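Table-setting tips from the Carnside open day

Posted 13 Sep 2022 by Eleri Rees

I went to the Carnside open day at Otport for the robot demonstration and came home with a page of notes on laying a table. The job on show was one place setting, done with two arms. Jordan Mellor ran the session and talked through the order of work. Most of it applies to anyone with a small kitchen table.

Start with the placemat. Lay it flat and square to where the chair will go, then center the plate on it. A round mat with a scalloped edge should show an even border all the way around.

Keep the cutlery on the far side of the table until the plate is down. You won't knock it with your sleeve.

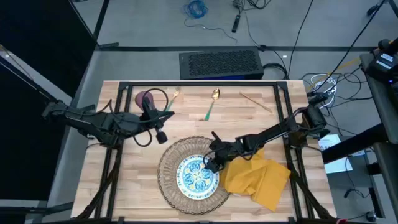
Filed under: Dining Table > Linens and Place Settings

Cloth napkins are the slow part. Mustard yellow goes well with a blue and white plate, but a cloth napkin left in a heap will crease. Fold it in half twice and press the folds with the side of your hand. Natsumi Oda, who was next to me, irons hers slightly damp and stores them flat in stacks of 15.

Pick up forks and spoons by the handle. Gold-colored finishes show fingerprints, so wipe them with a dry cloth before guests sit down. Wash them by hand and skip the scouring pad.

Stand cups well in from the table edge and bring them over last.

The next open day is in February. The hall holds 70 people and parking is behind the Prenon building. Bring your own coffee.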